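4.2 Changes to the condiment station

Before the arm was introduced at the Verkska canteen kitchen, restocking the wire racks was shared among whoever was free between services. Staff called it filler work and seldom recorded it. From September the Brenemico cell took over placing bottles and jars, and the kitchen log shows 3163 placements up to the close of the study on 14th October.

The work did not vanish from the staff's day. Two tasks replaced it: checking labels before items reach the arm, and setting right whatever it leaves leaning or in the wrong spot. Both were assigned to one person per shift, and this was the change staff raised most often in interviews. Several missed the short break from the serving line that restocking had given them. Others preferred having a named duty — under the old arrangement, they said, it fell to the same few people.

Figure 3 shows the rack, the gripper and a bottle with a yellow cap.

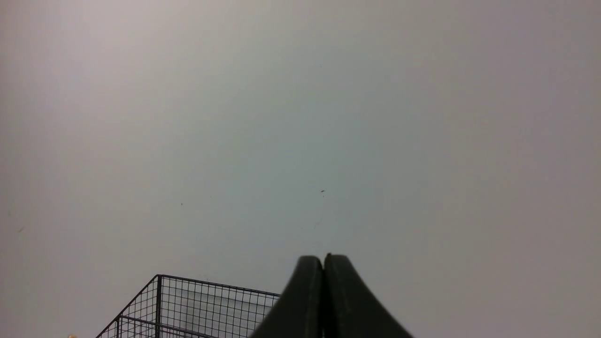
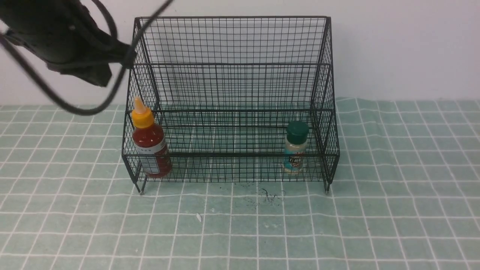
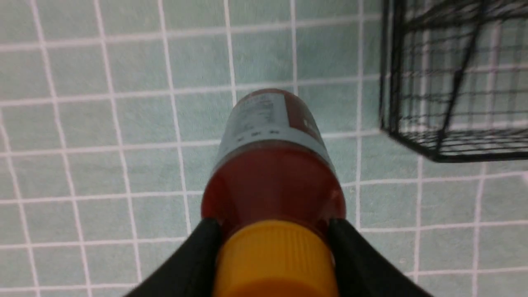 Figure 3. Stocking work at the wire rack. The second view shows a bottle of red sauce and a spice jar on the shelf; in the third, the gripper holds a bottle near its cap.

4.3 Shift planning

Supervisors rewrote the rota 2 times during the study.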